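4. Adding a partnership record

Read section 3 first if you havent set up the firm yet. A partner can't be added to a firm that isn't there.

Before you start, have ready:
- the deed or contract (scan or transcript, either is fine)
- birth and death years for each partner
- the name of the firm exactly as signed

4.1 Create the partnership

1. Open Plekard. Go to Firms, pick the firm, click Partnerships.
2. Click New. A blank record opens with today's date in it. Change the date. Everyone forgets this.
3. Type the date of the deed, day first. For year only, leave day and month blank. Don't put 1 January.
4. Under Style of firm, copy the name letter for letter. "Wasilewska & Sons" and "Wasilewska and Sons" are two different firms as far as Plekard cares.
5. Save. The record gets a number. Write it down, you need it in 4.3.

Note: circa dates go in the Date note box, not the date box. The date box will take "c." without complaint and then sort the record to the very top of the list.

4.2 Add the partners

1. Click Add partner. Start typing the surname.
2. Pick from the list if the person is there already. Check the birth year. The Jullum family used the same first name for 3 generations running.
3. Not there? Click New person, fill in the name and years, save, go back.
4. Enter the share as written in the deed. Fractions OK. Leave blank if the deed doesn't say.
5. Set Role to Full, Sleeping or Named only. Sons who come in later are NOT added here. They get a new partnership, see 4.4.

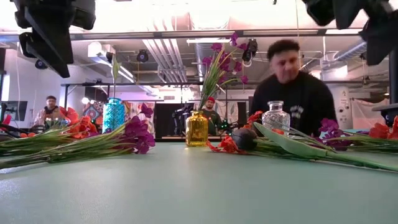 Amber glass vase with artificial purple flowers, between a turquoise vase and a clear one.

CAUTION: Do not delete a partner to fix a spelling. Deleting takes the shares and letter links with it and there is no undo. Edit the person record instead.

4.3 Link letters and ledgers

1. Go to Documents, find the letter.
2. Click Link, choose Partnership, type the number from 4.1.
3. Set writer and recipient. Both have to be people, not firms. If a letter was written in the firm's name, put the partner who signed it.
4. Save before you open the next one. Unsaved links are lost when the window closes.

For big batches use Import links. The file needs 2 columns, document number then partnership number, no header row. The Gremov bank letters (2,878 of them) went in this way and it's slow. Let it run. Don't click Import again while the bar is moving, you'll get every link twice.

4.4 When partners change

A death, a retirement, a son coming of age: each of these normally means a new deed, so a new record.

1. Open the old partnership. Fill in End date and End reason.
2. Click Succeed. Plekard copies the partners over to a new record.
3. Remove whoever left, on the NEW record only. Check the title bar before you do.
4. Add whoever joined. Re-enter the shares, they are not carried over.

Note: if the old firm simply ran on with no new deed, skip Succeed. Add a line in History and leave the end date empty.

4.5 If something looks wrong

Firm shows twice in the family tree: two spellings, see 4.1 step 4. Use Merge firms.
Shares don't add up: Plekard warns you but will save anyway. Check the deed, sometimes it realy doesn't add up.
Partner is missing from the chart: no birth year. Put in a guess and tick Estimated.

Merge questions to Halina Zawadzka, import problems to Ionuț Surdu. Send the record number, not a screenshot.

Section last changed 4 August 2020. Step numbers in 4.4 will shift with the September release.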